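About Sterkero

Sterkero is a cleaning company for homes and small offices. We clean on a regular schedule, we do one-time cleans before and after a move, and we look after 64 apartments that are rented out by the month. Our office is on the second floor above a bakery, and it is mostly used for keys, paperwork and laundry. The real work happens at other people's addresses.

The company was started by Chaltu Chala, who had spent seven years cleaning hotel rooms and wanted to work for the same customers from one month to the next. Her first jobs came from a card in the window of a hardware store. Sanne Segers joined the following January to run the schedule, and the two of them still own the business together.

How we work

Every new customer gets a visit before the first clean. One of us walks through the rooms with you, writes down what you want done and how often, and asks about anything that needs care - waxed floors, old varnish, a stone counter that can't take vinegar. The notes go on a single sheet, and whoever cleans your home has that sheet with them.

We send the same person each time whenever we can. If your regular cleaner is sick or on vacation, we call you first and you can choose a replacement or skip the visit.

Wood-grain surfaces are wiped with a spray bottle and a folded cloth. Doors are part of the regular clean and are not charged as an extra. 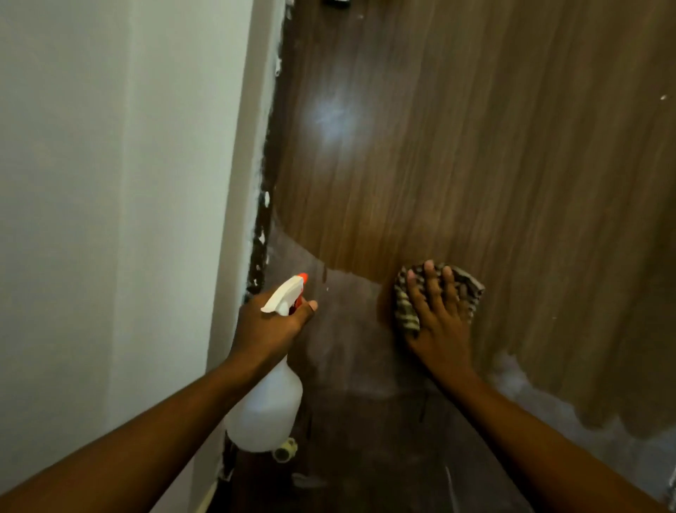
Our staff

We employ 40 people, all of them on our own payroll. Nobody is sent out through an agency. Travel time between two jobs on the same day is paid at the normal rate. New staff work alongside an experienced cleaner until both agree that they are ready to go alone.

Most of our supervisors began as cleaners with us. They do the first visits, check on work and still take a few regular homes of their own.

What we clean and what we leave

A standard visit covers floors, kitchens, bathrooms, dusting, mirrors, doors and light switches. Ovens, refrigerators and the inside of cabinets are done on request. We don't clean outside windows above the ground floor, and we don't move heavy furniture. For carpets we work with Flitasari, a separate firm that bills you directly.

Dust shows up more on dark brown grain than on painted wood, so tell us if you would like those doors done at every visit.

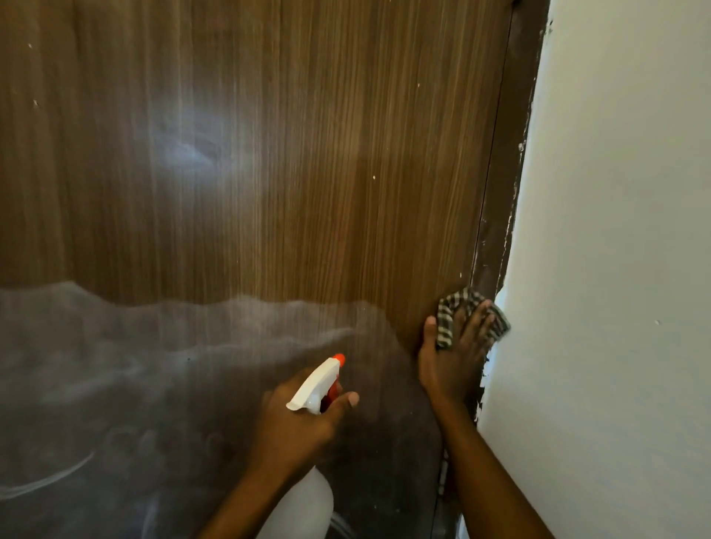
Where we work

We cover the Jemal and Zivau neighborhoods and the streets between them. On 15 June 2018 we moved into our present office, and since then we have been able to keep customers' keys in a locked cabinet on site. Keys are tagged with a number only, never a name or address. 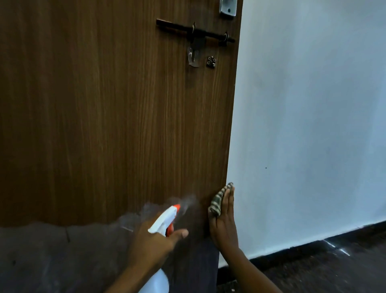

Prices are given in writing after the first visit and stay the same for a year. There is no contract to sign for regular cleaning, and two weeks' notice is enough to stop. We do ask that you mention small things at the first visit, such as a tower bolt on a door or a strip of clear tape over a latch plate, so we know whether the tape should stay. If something gets damaged, call the office the same day and Sanne will handle the claim.

The office is open on weekday mornings. Ring the bell marked 254 and come up the stairs.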